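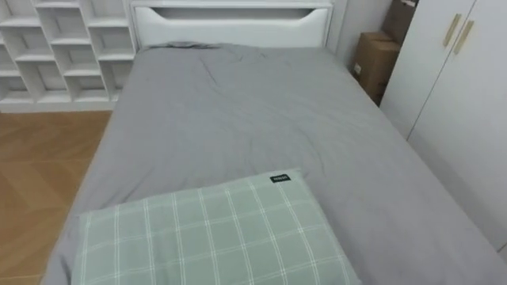
The bed in the bedroom set, with one pillow at the foot end.

Lilla Vass runs data collection for Platach, a project that teaches a humanoid to handle clothes and bedding. A task is accepted for training at 77 usable episodes. "Usable means the labels match what the arms did," she said. "A slow episode can still be usable."

Each episode is cut into segments by hand. Kevin Llanos, who wrote the labeling guide, said fabric causes most of the disputes. "With a rigid part, contact is one timestamp. A garment can be touching the pillow and still be held, so we label grasp and support as separate tracks."

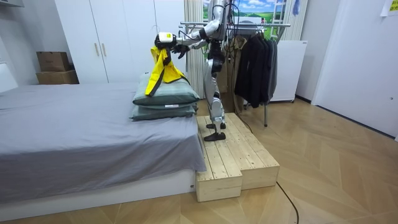
Two people label every episode independently. If their boundaries differ by more than 16 video samples, the segment goes back to Llanos. Vass would like a tighter limit but said the current one keeps the queue moving.

She also keeps failed grasps. "They get their own tag. We train with them and without them and compare."

The next batch, planned for October, will change the pillow positions between episodes.

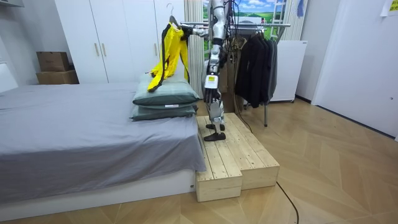 A gripper holds the hanger by its hook, with the yellow garment reaching the upper pillow.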